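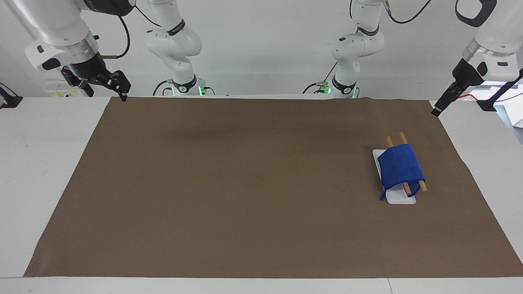 Methods and Results / Bimanual

Re: Flultov on covered objects, first numbers
From: Josefina Cabral
Date: 1 September 2024

Kwan-ho, thanks for writing this up properly instead of just posting a link. I've read it twice and I still don't believe the headline claim, so I'm going to be a pain about it. Your message is quoted first for people who joined the list over the summer. My comments follow.

Kwan-ho Mok wrote:

> Hi all,
>
> Several of you asked what we have been doing with Flultov since the April
> call. Short version: it works on covered objects, and it works much better
> than we expected.
>
> The task is the one Pascual has been calling the tent. A blue cloth is
> draped over a pair of wooden sticks lying across a small white tray. The
> robot has to take the cloth off, put it down on the mat, and then take
> the sticks out of the tray without dragging the tray along. Both arms are
> available and the policy decides which one does what.
>
> The training set is 104 teleoperated demonstrations, all from the Salinas
> bench. The baseline is the plain imitation policy trained on those same
> demonstrations. The Flultov version adds one thing, the hidden-contact
> head, which is asked at every step to predict where the cloth is resting
> on something it can't see. The prediction is fed back into the action
> head. At test time no extra sensing is used, only the cameras.
>
> On the evaluation set, Flultov finished the task every time, 11 out of 11.
> The baseline finished 3. I know that is a small number of runs, but the
> gap is large and the behavior looks different to the eye. The baseline
> grabs the cloth wherever it happens to arrive and takes a stick with it.
> Flultov goes for the part of the cloth that isn't touching anything.
>
> Our reading is that the policy has learned where the sticks run under the
> cloth, and that it plans the lift around them. We would like to put this
> forward for the Hendcombe workshop under the title "Reasoning about
> support under occlusion." Comments welcome, including from the usual
> suspects.
>
> Kwan-ho

I assume I'm one of the usual suspects.

Start with the word occlusion. Look at the tray in the picture. One stick shows past the top edge of the cloth and again near the bottom center. The other shows at the top and again past the lower right corner, with its tip out beyond the rim of the tray. They're straight sticks. If you can see both ends of a straight stick, you know where the middle is, and a toddler or a line detector could draw it for you. So whatever the head is predicting, in this layout it can get there by joining visible ends. I have no objection to a policy doing that. It's a sensible thing to do! But it's a different claim from the one in your title, and the workshop reviewers will have the same photo to look at that I have.

The test I'd want is dull and cheap. Use sticks short enough that the cloth covers them completely, or a bigger cloth. If the head still predicts contact in the right places, going by the shape of the fold alone, then I will take back most of this message. If it falls apart, you have a nice method for partly visible supports and you should say so.

Second, the arms. The tray sits to the right of center, which is the left arm's side from where the camera is looking. The whole left and middle of the mat is bare. You say "both arms are available and the policy decides," and I'd like to know what it decided. My guess is that the left arm did the cloth and the sticks in nearly every run and the right arm stayed parked out by the edge of the paper. If that's so, this is a single-arm task with a spectator, and it shouldn't be filed under bimanual at all (list moderators, take note). If the right arm does hold the tray down while the left pulls, I'd love to see it, and I'd love to know whether the baseline does it too. Dragging the tray is listed as a failure, so an arm that steadies the tray would by itself explain a good part of your gap without any reasoning about support.

Was the tray ever put anywhere else? The write-up doesn't say. I ask because I've been burned by exactly this. When Gervasio and I ran the Asano drawer task, we were very pleased with ourselves until Spyros came by and shifted the box by a hand's width, and the policy reached for the place where the box used to be. We had varied the handle, the lighting and the contents, and had left the position alone out of pure habit, as the box had a nice spot and we kept putting it back there.

Same question for the angle of the sticks. In the picture both of them slope from upper left to lower right, close to parallel. If they ran like that in all the demonstrations, then "the part of the cloth that isn't touching anything" is also just "the part of the cloth hanging over the left side of the tray." That flap comes down over the rim with a corner dropping toward the mat, and it's the obvious thing to grab. A policy which had learned "go for the left flap" would look every bit as thoughtful as one which had worked out the load path. Cross the sticks. Run them the other way. Put one in and leave one out.

Third, the surface. A royal-blue cloth and a white tray on a plain dark brown sheet, evenly lit, with nothing else out there to confuse matters. Fine for a first pass, I do the same. But segmentation is nearly free under those conditions, and your baseline is failing anyway, which makes me wonder about the baseline more than about Flultov. A plain imitation policy with 104 demonstrations of one object in one cloth ought to do better than 3 out of 11. Did it get the same number of training steps? Same image crop? Did anyone tune it at all? The hidden-contact head needs labels from somewhere, and you don't say where those come from. If a person marked the contact points by hand, then Flultov had extra supervision and the fair comparison is a baseline that also gets those labels, even as a throwaway auxiliary loss that never touches the action head. I'd run that before anything else on this list. It separates "knowing about contact helps" from "any extra loss keeps the encoder honest," and I have seen the second thing pass for the first more times than I'd like.

A smaller point about the mat. The paper has some gentle wrinkling in the far right part and looks to be lifting slightly from the table. Is it taped? If it shifts when the tray is pulled, then "dragged the tray" becomes a judgment call, measured against a reference that also moved. Who made that call, and did they know which policy was running? Please tell me it wasn't the person who trained them.

On the number of runs I'm going to be less harsh than you expect. With a gap that size I believe there's a difference. What I don't know is what the difference is between. Who reset the cloth between runs? A fuzzy towel folded into an arch doesn't go back the same way twice, and if resets for the two policies were done by different people, or in two separate blocks, then you may be comparing tents. Interleave them, draw the order out of a hat, and have the reset done by someone who can't see the screen. We do it at our bench now and it costs very little apart from patience.

So, what I'd ask for before Hendcombe:

The label question answered in one paragraph.
The auxiliary-loss baseline.
Hidden stick ends, even a handful of runs.
Tray moved to the bare side of the mat, with no retraining.
A plain statement of which arm did what, per run.
Video of all 11, uncut, both policies.

And a different title. "Predicting contact under a cloth" would do, and I'd have much less to say about it.

I do want to be clear that I like the head. Feeding the contact guess back into the action is simple and I can think of 2 tasks of our own where I'd try it tomorrow. Pascual, if you're reading, is there any chance of getting the checkpoint along with the raw predictions, so that we can draw them over the camera images? If the predicted line under the cloth follows the bumps in the fabric when the sticks are bent or stacked, you've got something. If it draws a ruler line from tip to tip, you'll see it right away, and better you than a reviewer.

Kwan-ho, you also mention that the behavior "looks different to the eye." I'd drop that sentence. Mine looked different to the eye too, right up until Spyros moved the box.

Josefina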